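Felteva data diary, thread time. We're at the part of the project where I hold a gripper in my hand all day and call it engineering 🧵 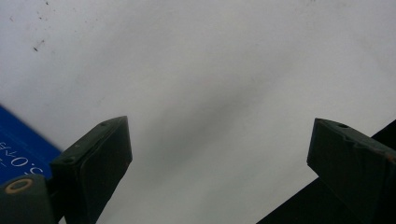

Green fingers, white surface, nothing between them yet.

1/ Quick recap for anyone new here. We want a policy that picks small parts off a flat surface and drops them in the right bin. To get there we need lots of examples of a person doing it with the same fingers the arm will use. So I do it, over and over, and we record it all.

2/ The target for this round is 2,000 good picks. I'm 500 in as of this afternoon and my thumb has opinions!

3/ "Good" is doing a lot of work in that sentence. A pick counts if the fingers start open, close once, and the part makes it to the bin without me regrabbing. If I fumble and save it, that goes in a separate folder called bukow (old project name, long story, we kept it).

4/ I used to toss the fumbles. Then we trained on only the clean stuff and the policy had no clue what to do when a part slipped. It would just carry on to the bin holding air, very confident about it. So now the saves get kept and labeled, and I feel a bit better about my clumsy mornings.

5/ Someone asked why I bother recording the bit before the fingers reach the part. Cause that's where the lining up happens! If you trim too tight, the model only ever sees the last moment of the approach and it never learns how to get there. I leave a good second of open fingers at the front of every clip.

6/ Shadows are the thing I keep fighting. On a pale surface a soft gray band can look a lot like an edge to the model. My first idea was more lamps. The better idea (not mine, sadly) was to move the lamp between batches so the shadow never lands in the same place for long.

7/ Same with little specks of dirt. I was wiping down after every batch like a maniac. Now I wipe every 13 picks and let it get a bit grubby in between – the place this thing is going to live won't be spotless either.

8/ Worst moment so far: 33 picks in a row with the clock on the gripper out of step with the video. All of them looked fine on playback. None of them were. I now tap the fingers together twice at the start of each batch so there's something obvious to line up.

9/ Next up is the shiny parts from the Dratside set, which I have been putting off since January. If you've got tricks for glare that don't involve spraying everything matte, please send them my way. Back to pinching stuff – 1,500 to go.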